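Section 4: Descaling your Kragh kettle

Okay, kettle's out of the box and you've done the first boil from Section 3. I do mine on a Monday, but any day you've got a spare hour is fine.

1. Unplug the kettle and let it cool right down.
2. Mix 100 mL of white vinegar with water up to the lower fill line. If your tap water's as hard as ours in Tarkelholm, use the Atia sachets instead — one per go.
3. Plug it back in, bring it to the boil, then switch it off at the wall.
4. Leave it for 54 minutes (that's the number on the sachet, don't ask me why they're so exact!).
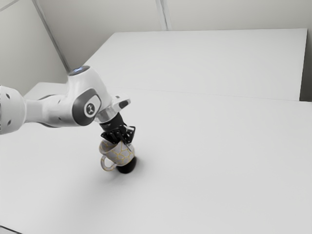
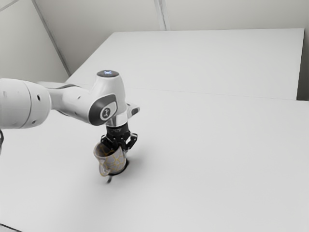

5. Tip the lot down the sink and rinse twice with cold water.
6. Boil a full kettle of plain water and chuck that out too. My neighbour Consuelo Quintana skipped this and her tea tasted like fish and chips all arvo.

Caution: never dunk the base in water. Wipe it with a barely damp cloth.

Note: the variable temperature model forgets its settings once it's been unplugged. Hold the minus button until it reads 90, then tap up to 100 if you want a proper rolling boil for black tea — I leave mine on 90 for coffee.

Replacement spout filters are in Section 6.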